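The second-cheapest quote

Budget season came round again in March, and I spent most of it in a spreadsheet called grippers_FINAL_4. The plan was simple. We needed more hand-held grippers for recording tasks, and I had 2,000 dollars to make that happen, a sum I picked last fall while hungry.

I asked two suppliers. Fellby came back within the hour with a lovely PDF and a price per unit that would have bought us one gripper and a sandwich. Galli took a while longer and sent four lines of text with no greeting. Naturally I trusted Galli more.

Then Liesbeth De Haan asked what I had put down for spares. I had put down nothing for spares. Liesbeth has a way of saying "hm" that adds a row to your spreadsheet. By the end of the afternoon I had rows for pads, tape, screws, bushings and shipping, and the shipping row was bigger than the screws row by a factor I'd prefer to keep private. The pads come in bags of 40 from Brusex at 29 dollars a bag, which felt like a lot of foam until I started reading our own repair notes.

Rungnapa Inthanon wanted to know why we weren't renting. Fair question. I priced it. Renting from Wudura works out fine for up to 19 weeks, and after that you are paying for somebody else's nicer office. We also wouldn't be allowed to stick our own tape on anything, and tape is holding up a good part of this program.

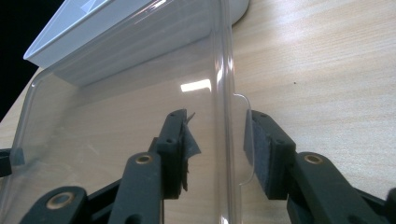
Pads are the line I keep getting wrong. I budget them like printer paper and they behave more like socks. The clear plastic container is one of our regular objects, all slick walls and glare, with a little flange on one side, and a gripper needs decent foam to close on a thing like that. Look at the left finger, with the ragged gray strip dangling off the edge of its pad. The right one has a thicker block and looks far more respectable. I'd like the next order to cover a matching pair.

So the current version has fewer grippers and more foam. Two bags from Brusex, the Galli units, a small pot of money labeled "misc" that Liesbeth has already circled. Rungnapa wants a second container in the budget too, and I've told her to bring one from home until the order goes in.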